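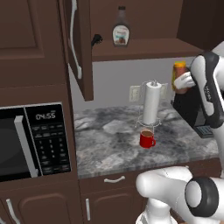
A jar with an orange lid, held over a marbled kitchen counter.

Home Opinion Sport Culture Letters Archive

My grandmother, Leokadia Tomaszewski, listened to soccer on the radio and refused to watch it, even after my uncle bought her a perfectly good television. She said the players looked smaller on the screen. On the radio they were as big as she needed them to be, and when her favorite winger got the ball she would put down whatever she was peeling and lean toward the speaker as if he might need help.

I have been thinking about her ever since our club announced that it wants to retire the number 11 shirt. You will have heard the arguments by now if you live anywhere near Grabowska Park (and if you don't, I envy your quiet evenings). Irena Sadowski wore that shirt for 43 matches over two seasons, and she was the best player I have ever stood in the rain to see. She scored 25 goals, several of them the kind you describe to people with your hands. She has now hung up her boots, and the club would like to hang up the shirt along with them.

I understand the wish. I was there in July for her farewell, with 1,288 other people, which for our little ground is a mighty crowd, and I cried on the shoulder of Kanokwan Thammasiri, who has had the seat beside mine for years and who was in no better state herself. When Irena walked over to our side and clapped up at us, I would have agreed to retire the number, the shorts, the goalposts and the parking lot.

But I have slept on it a good many nights now, and I think it would be a mistake, and a sad one.

A shirt with a number on it is a hand-me-down. Before Irena it belonged to Nikola Sobczak, who was not a great player, bless her, but who ran until her legs gave out and once played the second half of a cup match with a bandage wound over one ear. I remember Irena saying at a supporters' supper that she had asked for 11 when she signed because she had watched Nikola wear it from the cheap end. I loved that. I still do. If someone had decided after Nikola that the number was too dear to share, Irena would have come on in some other shirt, and I suppose she would have scored just as often, but a thread would have been cut all the same.

My daughter Maja plays on the left for the under-tens. She is quick and stubborn and she doesn't pass nearly enough. Every girl on that team wants to be 11, and they squabble over it something awful on match mornings, and their coach has had to draw up a rota. I can't picture telling them that from now on the number lives behind glass in the clubhouse corridor, next to the fire door.

Name the stand after Irena, by all means. Paint her on the long wall, ask her back every spring to kick off the first match, and put her name in the song, where it scans rather well. Then give the shirt to whoever comes next, and let that poor girl be nervous in it for a while. I'll be in my usual seat with Kanokwan and a thermos, and we'll clap for her the first time she touches the ball, even if she falls over it.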